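How to wash printed T-shirts so the print stays nice

Updated September 2019

When I moved to Sotmont I had one suitcase, and half of it was T-shirts with prints on them. After one year many of them looked old. The cloth was still good, but the prints had small cracks and the colors were tired. I asked in shops, I read labels, and I tried different ways at home. In this page I write down what I do now.

Before you start

Look at the label inside the shirt. If the label says something different from my page, please follow the label. Some shirts have a sign with a crossed iron, and this sign is often for the print and not for the cloth.

You will need:

A mild liquid detergent
A thin cotton towel or a pillowcase
A drying rack or a line
An iron, if you like your shirts flat

Step 1. Sort the shirts

I make three groups: white, light gray and pastel, and dark. New shirts in strong colors I wash alone for the first two times. Jeans and anything with a metal zipper go in another wash. A zipper scratches the print every time the drum turns, and these scratches cannot be repaired.

Step 2. Turn them inside out

Put your hand in through the bottom, take the two sleeves from inside and pull. It takes a few seconds for each shirt. Close any buttons on the other clothes in the same wash.

Step 3. Treat the stains first

For sweat marks under the arms I mix a spoon of baking soda with a little water and leave it on the cloth for 60 minutes. For oil, a drop of dish soap is enough. Work from the back side of the cloth and do not rub on the print. Never put bleach on a gray shirt. I did this once in my old apartment on Beswood Street and got a yellow spot as big as a coin.

Step 4. Wash cold, with a short program

I use cold water and the gentle program. Do not fill the drum to the top – the shirts need space to move, and a full drum makes deep creases that go across the print. Use less detergent than the bottle says if your water is soft. Fabric softener I do not use at all for these shirts. It leaves a thin layer, and with some prints this layer becomes sticky.

Step 5. Take them out soon and lay them down

If the shirts stay in the machine for the whole night, the creases become hard to remove. I put each shirt on a big table, open it with my hands and pull softly at the sides and at the bottom. Start from the shoulders and go down. Do not pull on the print itself.
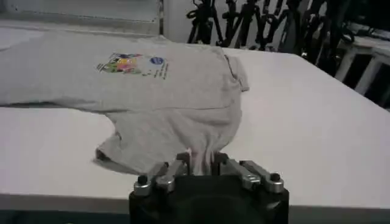

Gray T-shirt with a colorful print, not yet smoothed out.

Step 6. Dry in the air

Hang the shirt by the bottom edge, or lay it flat on the rack. If you hang it by the shoulders with pegs, you will have two small points there. Keep it out of strong sun, also when you are in a hurry. If you must use a dryer, take the lowest heat and stop it while the shirt is still a little damp.

Step 7. Iron, but with a cloth between

Keep the shirt inside out, or put the pillowcase over the print. Use low heat and no steam on the printed part. Press and lift, and do not slide the iron. Wait until the shirt is cool before you fold it.

How to store them

Fold the shirt so that the print is on a flat part and has no fold through the middle. If two prints touch each other in a warm closet they can stick, so I put a sheet of thin paper between them in summer.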